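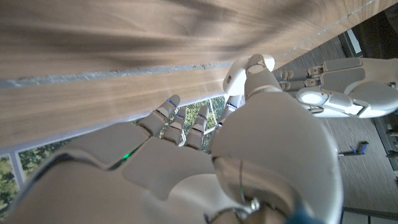 Abb. 1: Blick der Handgelenkkamera rechts, Hand an der Tischkante. Linke Hand am rechten Bildrand.

Kapitel 3: Demonstrationen aufzeichnen

Die ersten beiden Kapitel haben behandelt, wie eine Strategie aus Beispielen gelernt wird. Jetzt geht es um die Beispiele selbst. Im Praktikum arbeiten wir mit dem Aufzeichnungsprogramm Yagi. Die fertigen Episoden liegen danach im Verzeichnis Flillis auf dem Institutsserver.

3.1 Begriffe

Episode: eine zusammenhängende Aufzeichnung vom Startsignal bis zum Stoppsignal. Sie enthält die Kamerabilder, die Gelenkstellungen beider Arme und Hände sowie die Befehle der Bedienperson.

Beobachtung: alles, was das Modell zu einem Zeitpunkt als Eingabe erhält.

Aktion: der Befehl, der zu diesem Zeitpunkt an den Roboter gegangen ist. Gespeichert wird der Sollwert. Der Istwert steht in der Beobachtung.

3.2 Was die Handgelenkkamera liefert

Die Kamera bewegt sich mit der Hand. Finger und Daumen bleiben deshalb groß im Bild, der Hintergrund wechselt mit jeder Drehung des Unterarms. In Abb. 1 steht die Tischplatte schräg, am Rand sind Fenster und Boden zu erkennen. Für das Lernverfahren hat das zwei Folgen.

Erstens ist der Kontaktbereich zwischen Fingerspitzen und Kante gut aufgelöst, teilweise aber durch die Hand selbst verdeckt. In Abb. 1 liegt der vierte Finger zum Teil hinter dem Daumen. Ob eine Fingerspitze die Kante schon berührt, lässt sich aus einem Einzelbild oft nicht sicher ablesen. Dafür braucht man die Gelenkdaten oder mehrere aufeinanderfolgende Bilder.

Zweitens gelangt viel Umgebung in die Daten, die mit der Aufgabe nichts zu tun hat. Bäume vor dem Fenster sehen im Januar anders aus als im Sommer. Wird nur bei einer Beleuchtung aufgezeichnet, kann das Modell diese Beleuchtung mitlernen. Die Aufnahmen werden daher auf verschiedene Tageszeiten verteilt.

3.3 Ablauf einer Sitzung

Vor der ersten Episode Kameras und Gelenkdaten in Yagi auf gemeinsame Zeitstempel prüfen. Bei einem Versatz von mehr als 2 Bildern wird nicht aufgezeichnet.

Beide Arme in die Startstellung fahren. Die Startstellung wird zwischen den Episoden leicht verändert, die Aufgabe bleibt gleich.

Bewegung in gleichmäßigem Tempo ausführen. Lange Pausen vor dem Kontakt vermeiden. Das Modell lernt sonst, an dieser Stelle stehen zu bleiben.

Nach dem Stoppsignal sofort das Ergebnis eintragen: gelungen, misslungen oder unklar. Misslungene Episoden werden nicht gelöscht. Sie kommen in einen eigenen Ordner und werden in Kapitel 5 gebraucht.

3.4 Umfang

Der Bestand aus dem vorigen Jahrgang umfasst 2.950 Episoden. Jede Gruppe ergänzt in diesem Semester etwa 11 pro Termin. Eine kleinere Zahl sauber beschrifteter Episoden ist für uns brauchbarer als eine große mit fehlenden Einträgen.

3.5 Aufgaben zum nächsten Termin

a) Öffnen Sie eine beliebige Episode aus Flillis und suchen Sie drei Zeitpunkte, an denen Sollwert und Istwert der Finger deutlich voneinander abweichen. Woran liegt es jeweils?

b) Beschreiben Sie, welche Bildbereiche der Handgelenkkamera Sie zuschneiden würden und welche Information dabei verloren geht.

Abgabe als PDF über die Kursseite.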